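Odds and Ends: The Gray Bin Gallery

Hi, I'm Lindsay Fairweather, and I have a soft spot for beat-up storage! When we moved the workshop from Grullstead over to Skokham in February I promised myself I'd sort every last bit of clutter, and this page is where I'm keeping notes as I go (slowly, with plenty of coffee).

The big gray bin is my favorite of the lot. The floor is all speckles and scratches, there's a small round hole in it, and the white band at the back has gone ragged along its lower edge. I could buy a nice clean one from Plakent for the price of a couple of pizzas, but I'd miss this one. It has ridges! It has character! 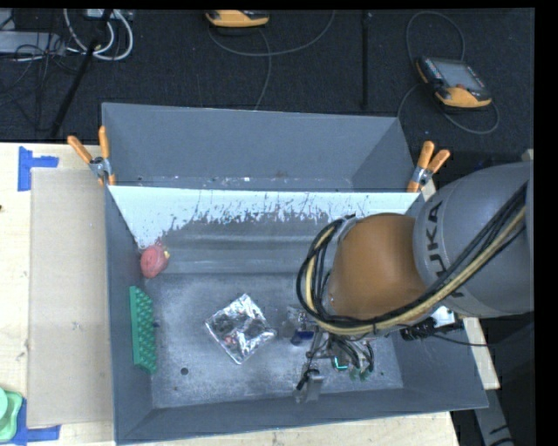
I never know what to call a mix like this. There's a bright green block with rows of little bumps, a reddish-pink thing that looks like a toy fruit, and a crinkly silver packet that catches the light like crazy. My sorting system has 3 piles (keep, give away, think about it) and I'm afraid the last one is winning. It's over 300 pieces already, and my goal was to get through 500 before summer.

The green block is a keeper, for the bumps alone. I like how it looks next to all that gray, and small bright things are so much easier to find again when you're rummaging before breakfast. The clear stuff is what drives me nuts, I lose it the second I put it down.

Next up are the 2 drawers from the old Bogale cabinet, which I haven't opened since the move. I'm betting on buttons and dried-up pens.

Contact Lindsay | © Lindsay Fairweather | Back to top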